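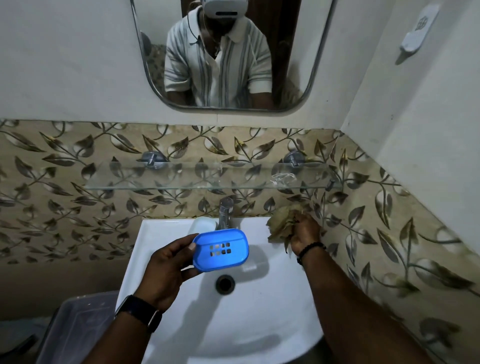
Minutes of the Winter Meeting of the Trallik Lane Residents' and Gardens Association

Held on Monday, December 21, 2020, by video call, starting at 7 pm

In the chair: Ustyna Harasym
Minutes: Uliana Kravets
Also on the call: Khrystyna Savchuk, Radymyr Tymoshchuk, Ustyna Zinchenko, and a good number of neighbours from both sides of the lane
Apologies: the Lytvynenko household, who had a family birthday and sent their love to everyone

1. Welcome

Ustyna Harasym welcomed us all and said how very nice it was to see so many faces, even small ones in boxes, at the end of what has been a long and trying year. She asked us to mute ourselves when not speaking, and then spoke for a little while on mute herself, which cheered everybody up. As there are two Ustynas on the call, these minutes use surnames where there might be any muddle.

2. Minutes of the November meeting

These were agreed with one correction. The spare key to the garden gate is kept at number 13 and not at number 5. Apologies to number 5, who have had several callers.

3. Matters arising

The loose paving slab by the post box has been reported again to the council. Radymyr has a reference number this time and will ring in the new year if he hears nothing.

The lost grey scarf mentioned in November has been claimed.

Khrystyna has written to thank the Wevisel bakery for leaving the bread crates for us to use as planters. A very friendly letter came back, and they say we may have more after Christmas if we can fetch them.

4. The hedge along the back path

This took up a good part of the evening. Radymyr reported that the hedge has grown well out over the path since the summer, and that anybody with a pushchair now has to go round by the road. He had asked two firms for prices. Trollov Tree and Hedge quoted 400 pounds for the full length, both sides, with everything taken away. The other firm has not replied to two messages.

Zinchenko asked whether we might do the job ourselves in February, in pairs from the same household and well spaced out, and hire only a chipper. There was some warmth towards this idea. Radymyr pointed out, kindly, that the last time we did the hedge ourselves it came out in a sort of wave, and that the far end needs a proper ladder and somebody who is happy on one. Khrystyna wondered about the birds, and it was agreed that whoever does it, the work must be finished before the end of February so that nesting is not disturbed.

After a good deal of back and forth it was agreed to ask Trollov for a price for the far end and the tops only, and for neighbours to tidy the lower parts nearest their own gates. Radymyr to ask, and to let everyone know by email.

5. Money

Uliana read out the position. The plant sale could not be held this year, and that has left its usual hole, but the seed packets sold from the table by the gate brought in a little more than we had dared to hope. Our thanks to everyone who put in a note and did not wait for change. The yearly subscription stays at 5 pounds a household. Those who would like to pay may put it in an envelope through Uliana's door, with the name written on the front please, as two came last year with no name at all and she still feels bad about the reminders.

6. Looking in on neighbours

Zinchenko gave a lovely account of the telephone list, which has been going since the spring. There are 7 people on it at present who have asked for a regular call. One lady has said she would now prefer a call in the morning, before her programmes, and Khrystyna is happy to swap. Shopping over the Christmas week is covered, except for the Sunday, when a driver is still wanted. Please ring Zinchenko if you can help, even for an hour.

It was felt that the list ought to carry on when things are easier. Several people said they had lived here for years and only learned their neighbours' names this year. Harasym said she would like that written down, so it has been.

7. Carols on doorsteps

With singing together out of the question, it was agreed that we would each stand at our own front door at 6 pm on Christmas Eve. Radymyr will play the trumpet from his step, weather and lips allowing. There will be three carols, all well known ones, and the words will come round by email. Bring a lantern or a torch if you have one. Households further down the lane asked for a bit more time between verses, as they hear everything late and were quite lost when we tried this for the harvest hymn.

8. Any other business

The salt bin at the top of the lane is nearly empty. Harasym will ask for it to be filled.

A request was made that recycling boxes be brought back in on the same day, particularly when it is windy - one went as far as the main road last month.

Khrystyna has a box of jam jars free to anybody who will be making marmalade in January. They are clean, and most have lids.

The children at number 13 would like it known that their window display is now finished and that the reindeer on the left is a fox.

9. Next meeting

To be fixed for the end of January, again by video call. Uliana will send round two evenings to choose from. Items for the agenda to her a week beforehand please, though she will do her best with late ones.

The meeting closed at 8.25 pm, and a few of us stayed on for a mince pie and a chat.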